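Small kitchens, big ideas at the Sakau storage show

4 October 2018

If you've ever run out of worktop halfway through making a sandwich, the new storage show at Sakau is well worth a visit! It opened this week with 98 entries, all built on one simple rule: everything you reach for has to hang up, stack or stand in something, and the table has to stay usable for other jobs.

There's a lot of hanging going on. Flakton has gone for hooks and rails from top to bottom, and Bondel has a lovely run of narrow shelves (the deepest would just about take a mug) that had people measuring with their hands and muttering about the gap beside the fridge. Entry is free, and 716 people came through on the first day, which has delighted the organisers.

Our favourite corner is the one that mixes cooking with homework. The wallpaper is a treat, all branches, pinecones and red-breasted birds, and the storage goes straight up the walls in front of it. There's a wire rack for the spice jars and a mesh basket for utensils, so the white table can double as a desk, with rulers and a set square laid out beside the seasoning. Even the crisps have their own place on the wall!

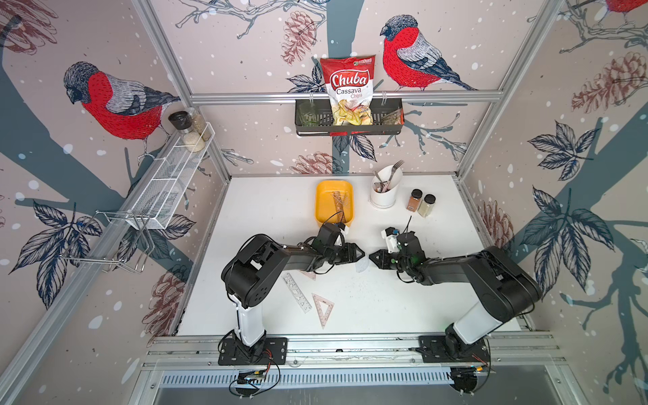
Snacks up on the rail, rulers on the table: the kitchen-and-homework corner at Sakau.

Visitors can vote for the entry they'd most like to take home, and the Oláh prize of 1,075 euros goes to the winner at the end of October. Voting slips are by the door, and you can pick up to 2 entries. The show is open daily from ten until six, with last entry at half past five.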